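3.2 적재 환경과 식기의 배치

가정용 식기세척기의 적재 방식은 세척 결과와 사용자의 작업 부담에 모두 영향을 주지만, 기존 연구는 대부분 원형 접시와 컵을 기준으로 적재 규칙을 정리해 왔다. 본 연구에서는 타원형 접시와 같이 장축과 단축의 차이가 큰 식기를 포함하여, 식기의 형태와 랙의 구조가 적재 자세에 미치는 영향을 살펴보았다. 관찰은 9월에 Trodow 주거 실험동의 주방에서 진행하였으며, 총 46회의 적재 작업을 기록하였다. 식기 목록은 Hadgu 생활 식기 분류표를 바탕으로 정하였다.

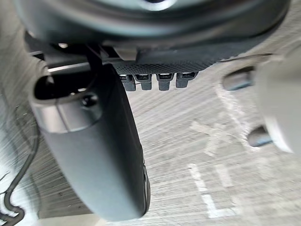 적재 작업은 식기를 랙 위로 옮기는 단계, 기울기를 맞추는 단계, 핀 사이에 내려놓는 단계로 나누어 기록하였다. 각 단계의 경계는 두 명의 평가자가 독립적으로 표시하였고, 표시가 어긋난 구간은 협의를 거쳐 확정하였다. 내려놓는 단계에서는 식기 가장자리와 핀의 상대 위치가 중요하므로 근접 시점의 영상을 사용하였다. 이 시점에서는 위쪽의 짙은 회색 하우징이 화면의 거의 전체 폭을 차지하고, 왼쪽의 긴 핑거가 화면 하단 가까이까지 내려온다. 따라서 두 부분에 가려지는 영역은 위치 판독에서 제외하였고, 나머지 영역에서 식기의 윤곽이 확인되는 경우만 분석에 포함하였다. 이 기준을 적용한 뒤 남은 판독 구간은 105개였다.

랙의 구조도 자세 분류에 반영하였다. 금속 와이어로 된 랙에서는 핀의 열 방향이 식기를 세울 수 있는 방향을 사실상 제한한다. 원형 접시는 회전시켜도 핀에 걸리는 폭이 같지만, 타원형 접시는 장축을 세우는지 눕히는지에 따라 차지하는 폭과 높이가 달라진다. 장축을 눕히면 상부 공간에는 여유가 생기는 반면 이웃한 식기와 겹치는 구간이 길어진다. 얕은 접시는 테두리가 낮아 핀 사이에 들어간 뒤에도 한쪽으로 기울기 쉬우며, 플라스틱 재질은 가벼워 이 경향이 더 뚜렷하였다. 그림 2는 분홍색 타원형 플라스틱 접시가 랙 위에서 기울어진 자세를 보여 준다.

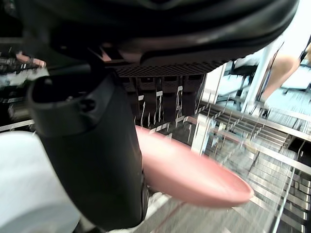
그림 2. 식기세척기 랙 위의 타원형 접시. 접시의 얕은 테두리가 오른쪽 아래를 향하며, 중앙 부근에 검은색 플라스틱 칸막이 네 개가 늘어서 있다.

자세는 접시 면과 랙 바닥면이 이루는 각도를 기준으로 구분하였다. 각도가 약 50도 이상이면 세움, 그 미만이면 기울임으로 분류하고, 핀에 걸리지 않고 와이어 위에 놓인 경우는 눕힘으로 따로 기록하였다. 움직임 때문에 윤곽이 흐려진 구간은 앞뒤 구간의 판독값을 함께 참고하였으며, 그래도 각도를 정할 수 없는 9개 구간은 미분류로 남겼다. 칸막이와 접촉한 식기는 접촉 여부를 별도 항목으로 표시하였다. 칸막이가 식기를 받치는 경우와 식기의 진입을 방해하는 경우는 자세만으로 구별되지 않았기 때문이다. 분류 결과와 식기 형태 사이의 관계는 4장에서 다룬다.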